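Subject: Re: [hamow-allotments] Proposed switch to timed watering
Date: 27 Jan 2024

On the committee's notice, it was written:

> After last July's dry spell we would like to move the whole Hamow
> site over to the Plurkorero timed watering system. The seller says
> it will cut our water use by half and that plots will crop better
> for it. The cost would be 400 pounds for the main unit, plus a
> share of the pipework for each plot. Moges, the site over the
> river, put it in last spring and are very pleased. Please reply to
> the list if you object, otherwise we will take it as agreed.

I object, or at least I'd like to see a good deal more before I'm taken as agreeing to anything.

Cut by half compared with what? We don't have a meter on each plot. We have one meter by the gate, and it also covers the trough, the tap by the shed and whatever leaks out of the old pipe under the main path. I asked about that leak two summers ago and was told it was "on the list". If the pipe is still losing water, a timer won't help with it. It may just lose it at set hours.

Then there's Moges. I've walked round there and it's a nice site, but it's on heavy clay and most of the plots are down to fruit. We're on sand at the top end and something closer to porridge at the bottom. My beans on plot 9 want water every day in a dry July, and the bottom row would drown on that. As far as I can tell from the leaflet, the main unit runs all plots to the same clock unless you buy the add-on, and the add-on has no price printed next to it. I take that as a bad sign.

Pleased is also not a figure. Did they weigh anything? Did they read their meter before and after? A wet spring would have given them good crops with no timer at all.
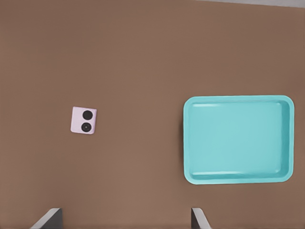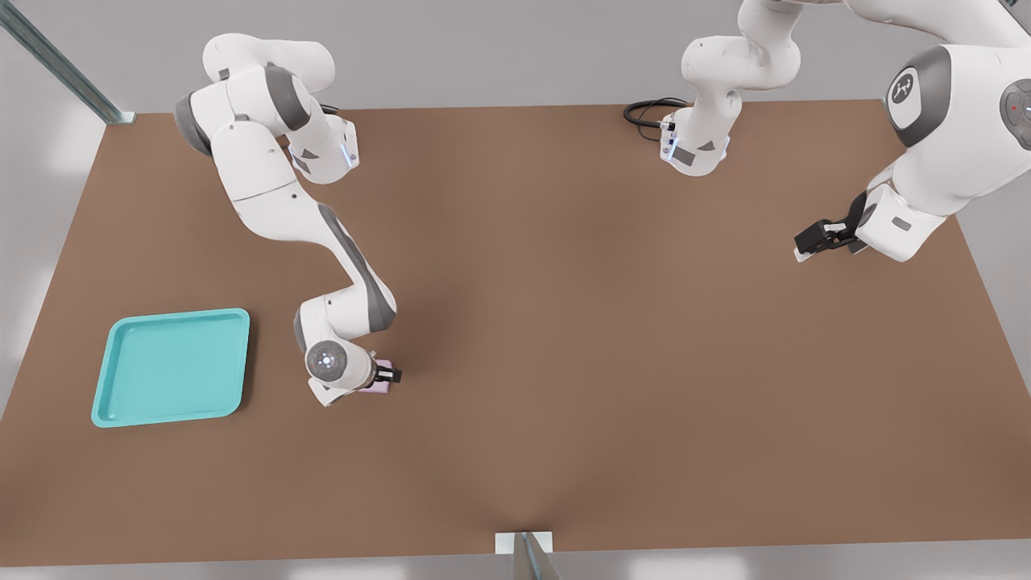
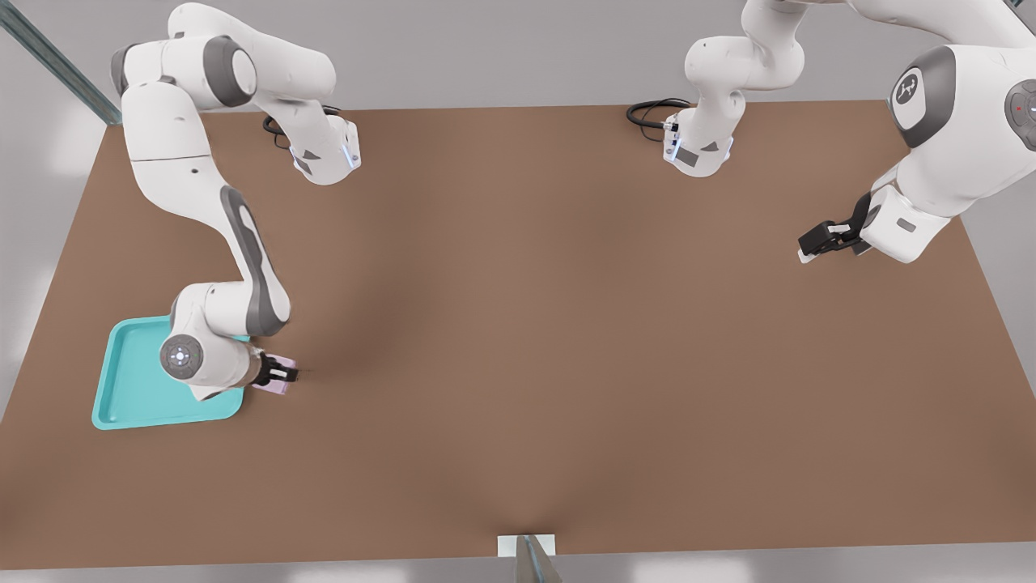 Computer-made pictures, all with the brown table top.

Back to the money. The 400 pounds is only the start. The Sovik fittings shown in the leaflet are not the size we have on our standpipes, so every one would need a joiner, and the pipework share isn't given at all. I would not be surprised to see the whole thing pass 1,000 pounds by the time it's in the ground, and that is before the first hard frost gets into it. Who drains it down in winter? Who has the code for the box when it needs changing?

What I'd do instead is cheap and dull. Mend the leak. Read the gate meter once a week from spring to autumn and pin the number up in the shed. Put a good thick mulch on 5 plots at the sandy end - mine can be one of them - and see how they look by the end of July next to the ones without. If we still want timers after that, we'd at least know what we were using before we bought them.

I also don't think silence should count as a yes. Plenty of people on this site don't read the list from one month to the next, and some aren't on it at all. Put a sheet up on the shed door and let people sign one way or the other.

Plot 9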